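Werkstattbuch Textil, Oktober, Eintrag Falten auf weicher Unterlage

Übernommen aus der vorigen Reihe: Der Faltplan Hsueh (Ärmel zur Mitte, dann Saum zum Kragen) bleibt unverändert. Am Labortisch liefert er brauchbare Pakete, auf der Matratze weniger. Die Kante wandert beim Umschlagen mit, weil die Unterlage nachgibt und das Spannbettlaken Zug aufnimmt.

Beginn 14:10. Raumklima nicht geregelt, Heizung aus. Strickteil vorab gewogen: 245 g. Waage Valtmont, Nullpunkt vorher kontrolliert. Beim Wiegen lag der Kragen zuerst über dem Schalenrand, Wert verworfen und wiederholt. Nummer im Bestand: 963. Die alte Karteikarte führt das Teil noch als »Schal«, bitte korrigieren.

Ablagemaß für das fertige Paket: 40 cm Breite, passend zum Einlegeboden Flurkico. Höhe ist unkritisch, solange nichts gepresst wird. Die Schablone aus Karton liegt im zweiten Fach, eine Ecke ist geknickt, trotzdem noch maßhaltig.

Anmerkung T. Mosoti zum Flor: vor dem Falten einmal mit der flachen Hand in Maschenrichtung streichen, keine Bürste. Die Fusselrolle von Mostik zieht Fasern, wird hier nicht mehr verwendet.

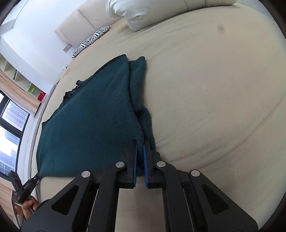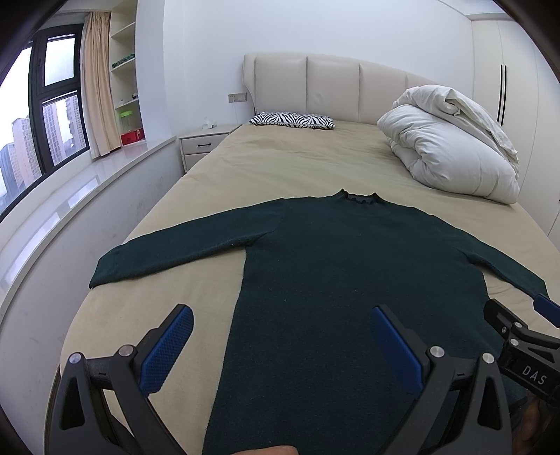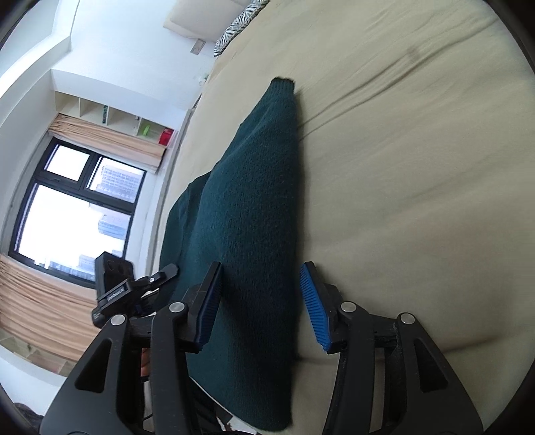

Offen ist die Reihenfolge der Ärmel. Nach Plan kommt der linke zuerst, dann der rechte, jeweils mit Umschlag auf Höhe der Achsel. Der Umschlagpunkt lässt sich am ausgebreiteten Teil im zweiten Bild gut festlegen: An den Ärmelansätzen wirft der Strick ohnehin leichte Falten, der Kragen zeigt zum Kopfteil. Ich würde die Linie künftig knapp innerhalb dieser Falten legen und das Bündchen parallel zur Seitennaht ausrichten. Das Laken vor jedem Durchgang nachspannen, im dritten Bild laufen lange schräge Falten durch den Bezug. Für die nächste Reihe dasselbe Teil auf der harten Platte gegenlegen, Paketbreite an drei Stellen messen, Werte in die Tabelle auf Blatt 2000. T. Mosoti prüft die Schablone nach und schneidet bei Bedarf eine neue.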